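Grey cloth, white stripes and a great many folds

The first thing I learn at Hadska is that I have been folding tea towels wrong all my life. "Everybody starts in the middle," says the woman who runs the mending and linen bench, laughing as she takes mine off me and shakes it out again. "Start with a corner! Find one good corner and the rest of the cloth will tell you where it wants to go."

She has been with the workshop since it moved into its present rooms, and she talks about cloth the way other people talk about their allotments. Ask her about a napkin and you get the weave, the wash and the dinner it was probably used at. Ask her about a floor cloth and she goes to fetch three more so you can feel the difference (I did ask, and she did fetch them).

The bench takes in household cloths that people would otherwise throw out. They come in bags, in pillowcases and once in a saucepan, and they go through sorting, washing, trimming and folding before they are sent on to kitchens and community halls that need them. Last year that came to 857 cloths. "I know the number because I wrote it on the wall in chalk," she says. "Then I was told off for writing on the wall."

What do people bring in most? "Grey," she says at once. "Grey with a stripe, blue with a check, and then anything with a picture of a castle on it. I love the stripes. A stripe is a ruler you don't have to go and find in a drawer. If it's running straight across when you lay the cloth down, you can see your fold before you've made it."

She shows me. The cloth goes down flat, she smooths it outwards with the sides of her hands, and then the bottom edge comes up to meet the top. The stripes land on each other and she gives a pleased little nod. She must have done this thousands of times and she still nods!

I wonder aloud whether frayed ones are worth the trouble. "Oh, a bit of fray is nothing," she says. "You trim it, or you turn it under and run a line of stitching along. What I look at is the middle. If the middle has gone thin, so you can see your fingers through it, then it's a duster from now on and there's no shame in that."

Marks are another matter, and here she gets properly going. Tea, beetroot, turmeric, engine oil, the brown ring from the bottom of a plant pot: each has its own treatment and she has strong views on all of them. Most things get a long soak and then a wash at 60 degrees. Some never shift. "I've stopped minding," she says. "A clean cloth with a mark on it is still a clean cloth. It dries a plate just as well."

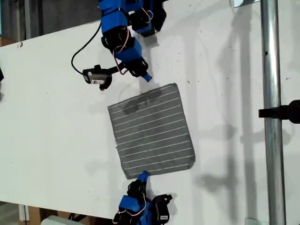
Hadska Linen and Mending Team
The table matters as much as the cloth, she tells me. For years the bench made do with a varnished door on trestles, and every fold slid. What she wants is something pale, flat and matte, with plenty of room on all sides. "On white you see everything. You see the crooked edge, you see the corner that's curled over, you see the bit of fluff. A dark grey cloth on a white top is a treat to work with."

Curling corners, by the way, have a cure: a damp fingertip, a firm press and something heavy left on top while you put the kettle on. She uses an old dictionary.

The September sort is coming up, and she has 23 bags waiting in the corridor. Is she daunted? Not in the least. She opens the nearest one while we're talking, pulls out a striped cloth and holds it up to the window.

"Look at that," she says. "Plenty of life in it yet. Pass me the scissors, would you?"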